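## 4. Setting Up the Handle-Reach Exercise

Before you let Skeltier loose on your own doors, please give it a little time in the simulator. Domenica Gisler, who wrote the Ploltier door routines, suggests a pot of coffee and a quiet hour, and we've found that's good advice.

1. Start the simulator and load the door room. The first load can take over 68 seconds, so be patient with it.
2. Open the **Views** panel and switch on the head view and both gripper views.
3. Send both arms to their home pose, then wait for the status line to settle.
4. Set the arm speed to 23. You can go faster later on, once you trust the path.
5. Open both grippers fully and check each one in its own view.
6. Step the right arm toward the handle in small moves – a tap at a time is plenty.

> **Caution:** Keep the left arm clear of the door frame during step 6. If it drifts, press **Hold** and bring it home before going on.

> **Note:** A tilted head view is fine for this exercise. The reach is worked out from the joint readings, so there's no need to level the head first.

Head view, two moments in the reach:
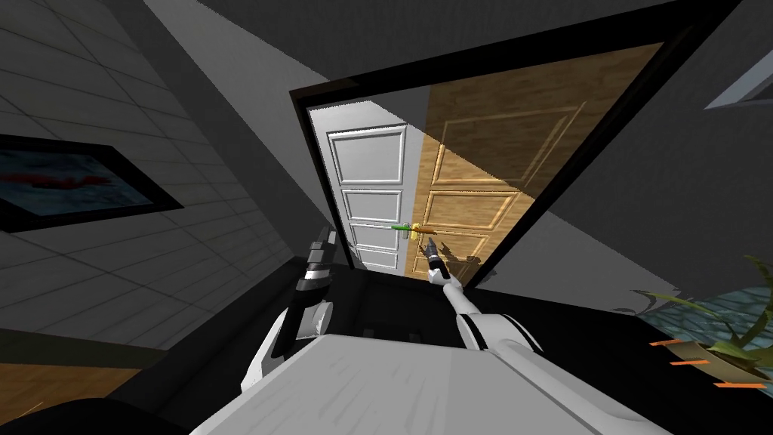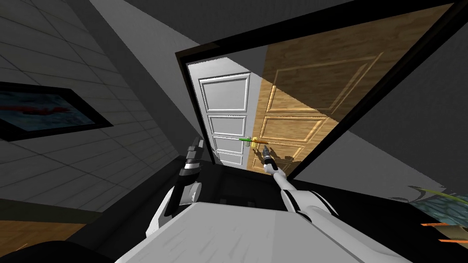
Gripper views, fingers apart:
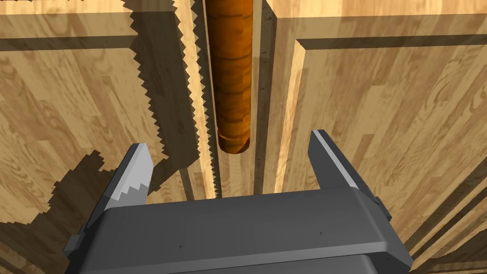
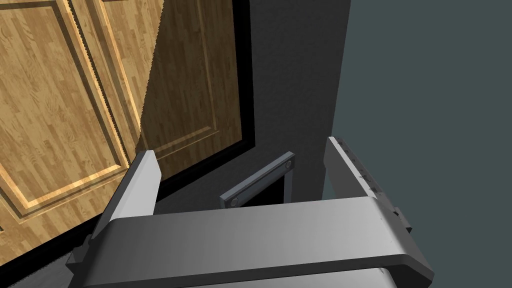

7. When you're happy with the approach, save the path under a name you'll recognize next week. Names can be up to 128 characters long, though a short one is kinder to everybody.
8. Run the saved path 2 more times from the home pose, and keep the log from each run. You'll want both when you get to Section 5.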